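4.2 Sorting and storing in shared homes

The second part of the study looked at how people in shared houses divide the washing between them once it is dry. Earlier work on housework has mostly asked who loads the machine and how often. Much less has been written on what happens next: where clean clothes wait, who folds them, and how long they stay out before being put away. We treat this stage as a job in its own right, as the people we spoke to did.

Diaries were kept in 37 homes in Lirley during July. Each home had between two and six adults, not all of them related. Every adult filled in one page a day, noting any clothes, towels or bedding they handled, the room they were in and who the items belonged to. Brayan Agudelo and Mwanaisha Minja visited each home once at the start and once at the end of the month. The diaries gave us 800 usable entries after pages with no room recorded were left out.

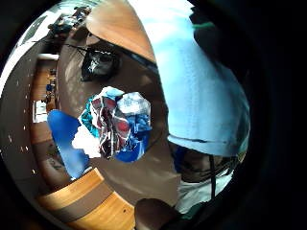 Entries were coded under four headings: moving, sorting, folding and putting away. An entry could carry more than one code. Two of the authors coded the full set separately and then met to settle the differences, most of which were over sorting. One diary writer put "did the pile" on nearly every page, and we had to go back and ask her what this covered. She meant pulling out her own things and leaving the rest, and we coded it as sorting only.

Folding was the least evenly shared of the four tasks. In most homes one person did the greater part of it, including for people they were not related to. This person was not always the one who ran the machine. Several said they folded other people's clothes to get the surface back, and that they would not have called it helping. Kohei Sakamoto's earlier interviews in Drastton found much the same, although his homes were larger and most had a separate room for drying.

Where the folding took place mattered more than we had expected. Homes that used a bed tended to finish in one go, as the bed was needed by night. Homes that used a table in a shared room left the job half done more often, and the half-done pile was then moved for meals and moved back afterwards. We have called this "return moving". It made up 200 of the entries, and few people mentioned it when asked at the first visit to list the jobs they did. 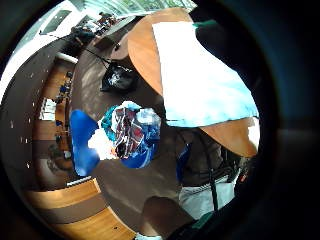
Ownership was a second source of extra work. Towels, sheets and plain socks were often treated as belonging to the house, even when one person had bought them. Clothes were not. People were willing to fold a housemate's shirt but less willing to open a housemate's drawer, and so folded clothes collected on stairs, chair backs and landings. In one home these stacks stayed outside bedroom doors for most of a week. The residents did not see this as a problem and were surprised to be asked about it.

Figure 3. Folding at a shared table.

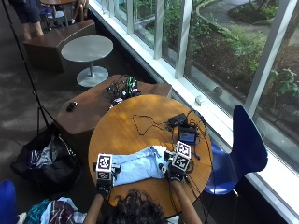 The method of folding also varied within homes. Some people had been taught one way as children and kept to it. Others folded to suit the shelf. Where two methods met in the same cupboard, the second person sometimes refolded what the first had done, usually without saying so. Minja's notes from the closing visits record this in homes where both people thought the matter had never come up. Refolding was rarely written in the diaries, so our figures for folding are likely to be low.

Two limits should be noted. July was dry in Lirley, and many homes dried their washing outdoors, which brings a large amount in at once. A winter month with clothes drying indoors a few at a time might show less return moving, or might spread it over more days. The diaries also relied on people noticing small jobs. The Hetura study used a shorter form filled in at each meal and seems to have caught more of them. We return to this in section 5.

Comments

Nyokabi Urio
Did you separate homes with children from those without? In ours the school uniform gets put away the same day and everything else waits.

Nassoro Kariuki
Return moving is a useful name for it. I would like to see the coding sheet if it can be shared.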